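Handheld gripper pair, left unit loses marker tracking when tilted

Forum: Home and Shared Workshop Builds
Started by tarn_offset, August 22, 2018

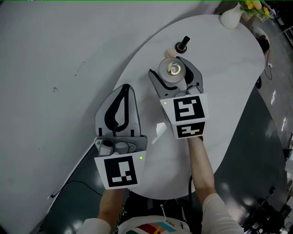 I have been building a pair of handheld grippers in our shared workshop for recording two-handed demonstrations. Each one is a two-finger gripper on a printed block, with black rubber pads on the fingers and a marker on the block for pose. I wear a camera on my head and hold one unit in each hand. The right block carries a marker on the top face and another on the front face. On the left one I am relying on the single square marker below the finger bracket.

The fault is on the left. When I roll the wrist outward past 40 degrees the pose either drops out or flips, and the flip is worse because the log looks valid. The right unit does not do it. Same firmware, same print file, same batch of filament.

What I have tried so far:

Swapped the electronics between blocks. Fault stays with the left hand.
Reprinted the marker on matt paper. Small improvement.
Raised the exposure. Worse, motion blur.
Dropped the exposure and added a lamp. Better on blur, no change to the flip.

The indicator is green on both units throughout, but that only reports the encoder link. It tells me nothing about tracking.

Is there a way of fixing this in the solver, or do I reprint the block?

brackenfell wrote:

Reprint the block. A single planar marker has a two-fold pose ambiguity at shallow angles and small apparent size. You can filter it but you can't remove it. Your right unit behaves because two non-coplanar faces give the solver some depth. Copy that.

ojala_bench wrote:

I disagree that it needs a reprint. The flip is a discrete jump between two solutions. Keep both candidates each frame, and choose the one closer to the previous orientation. That is a few lines of code. I ran a single-marker tool through all of July that way on the Hernavholm cell and had no flips in the final logs.

What camera rate are you running?

tarn_offset wrote:

36 frames a second. The camera will do more but the recorder starts dropping.

brackenfell wrote:

Quoting ojala_bench: "Keep both candidates each frame, and choose the one closer to the previous orientation."

Works until the marker is lost and then reacquired at a bad angle. There is no previous orientation worth trusting after a gap. On a wrist-mounted tool those gaps are the normal case. Your cell had a fixed camera, if I remember the build log. This camera moves as well.

ojala_bench wrote:

Fixed camera, correct. You can bridge short gaps with an IMU in the block. There is room in a housing that size.

brackenfell wrote:

So the alternative to one reprint is an IMU, a time sync and a filter. I would still do the reprint.

Jeptoo Nyaga wrote:

Two things to check before anyone prints anything.

First, marker flatness. Paper stuck to a printed face will follow any crown in that face. Put a steel rule across it diagonally in both directions. I had a 2 mm bow on an early block and the pose error from that alone was enough to cause flips.

Second, the quiet zone. The white border around the marker needs to be at least one cell wide on all sides. If the block edge, a screw head or the mounting bracket intrudes on it when tilted, detection goes before the solver gets a look in. Your bracket sits very close to the marker on the left. I'd suspect that first.

tarn_offset wrote:

Checked both. Flatness is fine on the rule, no light under it. The quiet zone is not fine. At the roll angle where it fails, the lower screw on the bracket overlaps the top border as seen from the camera. I had allowed for the bracket body in the model and forgotten the fastener.

I will change to a countersunk screw tonight. That should deal with the dropouts. I don't expect it to touch the flip.

gevex_user wrote:

Slightly off topic. What are you using as test objects? We found that glass confuses people about grip more than it confuses the tracking, because they squeeze until they feel something. On our Gevex pads we went to a softer rubber and stopped chipping things.

tarn_offset wrote:

A round glass cup or candle holder with a gold-coloured rim on the inside, plus whatever else is on the white table. I chose the glass because it is smooth and needs the pads to sit square. The pads are curved, and with the current durometer it will hold without much trigger force. I haven't measured the force properly.

The table is not ideal. It is kidney-shaped, so there is no straight edge to register against, and a white top would have the same glare problem as any other pale top under a lamp. I may put a matt cloth over it.

tedono_mk wrote:

Don't cover the table. If the recordings are for training then you want the varied background. Cover it for calibration, take it off for collection.

Also, your cables. I would tie anything on the floor back before somebody walks through with a camera on their head and both hands full. Looking down past a pair of grippers, you don't see your feet.

tarn_offset wrote:

Fair point on both counts.

Results with the countersunk screw: dropouts past 40 degrees are gone for a 600 frame run, with the left unit rolled slowly through the full range and back. Flips are still present, in clusters, and always at the far end of my reach where the marker is smallest in view.

I have tried ojala_bench's method on the recorded log. It removes every flip inside a continuous stretch. It picks the wrong branch after one of the gaps where my other forearm crossed in front, and then stays wrong until the next gap. So brackenfell's objection holds on my data.

ojala_bench wrote:

Reset the branch on reprojection error once the marker is closer to the camera. The two candidates separate clearly at short range. You can then run the log backwards and correct the bad stretch. It is offline data, there is no reason to decide in real time.

brackenfell wrote:

That I would accept. I'd still add the second face.

tarn_offset wrote:

Doing both. The revised left block is on the printer now with a proper recess for the second marker and the bracket moved forward to clear the border. The backward pass is working on the old log in the meantime. I will post the files when the new block has been through the same run.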